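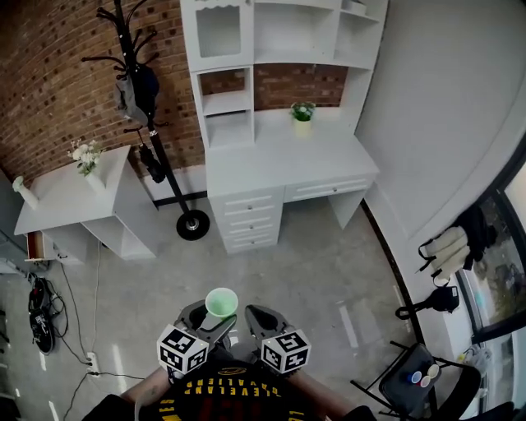

Skovine began with a fault, and we've never been shy of telling people so. One Friday in September our first hand-held gripper, the Kirine, stopped letting go when the trigger was released, and Dindo Salazar had to be helped out with a screwdriver (he was very good about it). Jocelyn Panganiban took the whole thing apart that evening and found a return spring that had worn through after 40 hours of use. We do our trials with light plastic cups like the green one between the fingers, and every new spring now goes through 200 grips before it leaves the bench.

There are 33 of us these days, and if something of ours sticks, slips or pinches, do please ring and ask for Jocelyn.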